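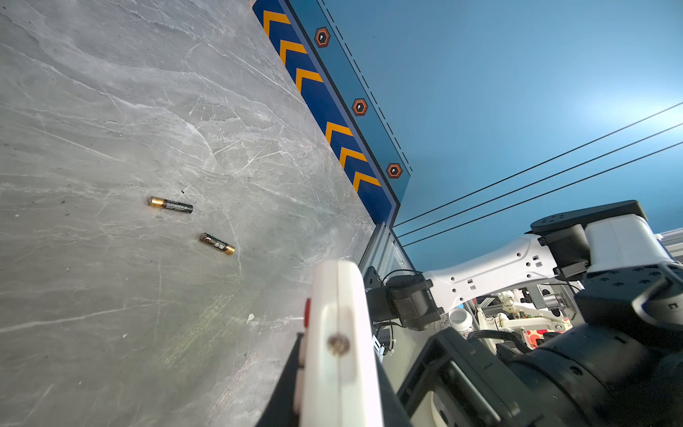 Two AAs on the grey top, gold ends pointing opposite ways.

Loose AAs – how do you keep the good ones apart from the flat ones?
Posted by Mirjam Leitner, April

mirjam_l
I have a habit I want to break. When something stops working I take the batteries out, put them down on the nearest surface, put new ones in and walk off. A few hours later I can't tell whether the ones lying there are dead or whether I got them out for the next job and forgot. They all look alike.

I bought a pack of 40 in the winter because it was cheaper per cell, and I'm fairly sure I've taken good ones to recycling along with the flat ones. I've also put flat ones back in the drawer and found out when the torch wouldn't come on.

So what do people do? I don't want a big system. There are just the two of us in the house and most of it is remotes, a wall clock, the kitchen scales and a couple of torches.

LorneZ
Drop them on a hard surface from an inch or so up, flat end down. A fresh alkaline lands with a thud and tends to stay put. A used one bounces. Takes a second and costs nothing.

MurrayV
The bounce test only tells you the cell has been used a bit. It starts bouncing well before it's flat, so you'll be throwing out batteries that would have run a clock for another year. It doesn't work on rechargeables at all. Buy a tester. I've had a Rulteo one for years, the sort with a sliding arm and a needle, and it does everything down to button cells.

LorneZ
I didn't say it was a laboratory. If it thuds I use it, if it bounces it goes in the clock, and when the clock stops it goes in the bin for recycling. I've done that since before I was married and I've never owned a tester.

MurrayV
Then you're using the clock as the tester.

LorneZ
Yes. It was four quid from the market.

chantalh
Please don't do it on a stone top though, or on a glass hob. I chipped the edge of a tile that way. A chopping board works.

On the actual question, I think the trouble is putting them down loose in the first place. If they're in your hand they should go into something straight away. I keep a jam jar with a lid for flat ones by the back door and the new ones stay in the packet until the moment they go in. Nothing is ever allowed to be in between.

mirjam_l
That's the bit I fall down on. I always have an in between. I'll have the back off the scales, then the phone goes, and the batteries are still out at teatime.

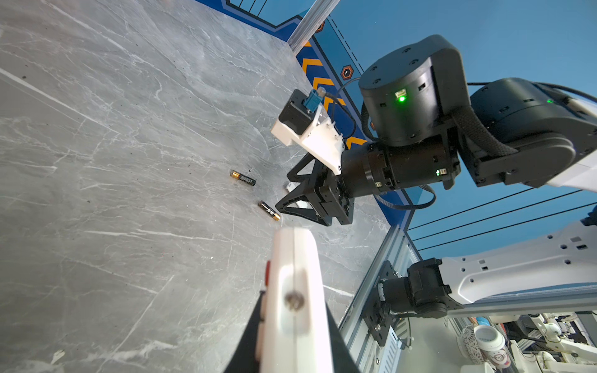 I did try lining them up, with the gold end to the left for good ones and the gold end to the right for flat ones. It worked until my husband wiped the table. He picked them up, wiped, and put them back any old way, and I can't blame him because I'd never told him there was a code. So anything that depends on which way round they lie is out for me.

Chantal, does the jar not worry you with them all touching? I've read different things about that.

chantalh
For AAs that are flat, no, not much. The 9V square ones are different, both contacts are on the same end, so those get a bit of tape across the top before they go in. Same for coin cells. And I don't let the jar get full, it gets emptied when I do the bottles.

yaryna_n
I'd tape the AAs as well if they might still have something left in them, which by Mirjam's account they might. Not every one, but I wouldn't have a jar of half good batteries rolling about with a metal lid on it. A plastic tub is better than a jar with a metal lid. I had loose AAs in a tin with some keys once and the tin was warm when I picked it up. I moved them outside and didn't sleep very well.

LorneZ
Keys in with batteries is asking for it. Batteries on their own in a plastic tub are fine.

yaryna_n
Yes, I know that now.

MurrayV
Can I go back to the 40 pack. It's only cheaper if you use them. Two people with remotes and a clock would get through, what, 11 or 12 in a year? Buy 20 at the most and write the month on the packet. Or get 4 decent rechargeables for the things that eat batteries and leave the alkalines for the clock and the remotes. I have the Heo ones and they're a different colour from my alkalines, so there's no mixing them up, and that's half your problem gone.

mirjam_l
I did have rechargeables, but the charger went missing when we moved to Hanosbridge and I never replaced it. My scales didn't like them either, the low battery sign came on the first day.

MurrayV
They run at a slightly lower voltage, so some scales read it as low. It usually weighs properly all the same.

chantalh
Mine didn't. It was out by a good bit on flour. I went back to ordinary ones in the scales.

MurrayV
Fair enough, mine does.

chantalh
Anyway, I've written down what I do, in the order I do it, in case it's any use. It's dull but we haven't had a mix-up for ages.

1. Get the new ones out of the packet only when the old ones are already out of the torch or whatever it is. Close the packet again.

2. Old ones go in your pocket or straight in the tub. They don't get put down on the table, not even for a minute. If you really must put them down, stand them up on end next to the thing they came out of, and do both together.
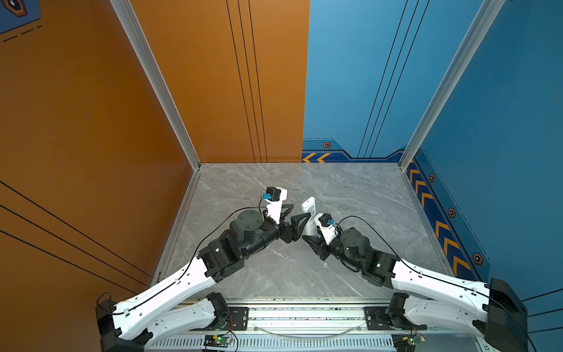 3. Draw a line on the old ones with a marker. One stroke across the label. On a dark label you'll want a silver or white pen, a black one doesn't show.

4. Change the whole set at once. One new and one old in the same torch just drags the new one down, and that's how they leak.

5. Tub goes to the supermarket collection when it's half full.

LorneZ
I'd put number 3 first. The pen line does the whole job. Then it doesn't matter where you leave them.

chantalh
It matters if you've got a dog.

yaryna_n
Or small children, more so with the coin ones. Ours are on the high shelf in a Lurkwood box with a clip lid, with the pen in a separate drawer so of course I can never find it.

mirjam_l
Thanks all. I think the pen is the answer for me, since it survives being wiped round. I've got a silver one left from doing the Christmas labels. I'll tie it to the handle of the tub.

Murray, which Rulteo is it, the needle one or the one with the screen? I might get one just to go through what's in the drawer.

MurrayV
The needle one. The screen one needs a battery.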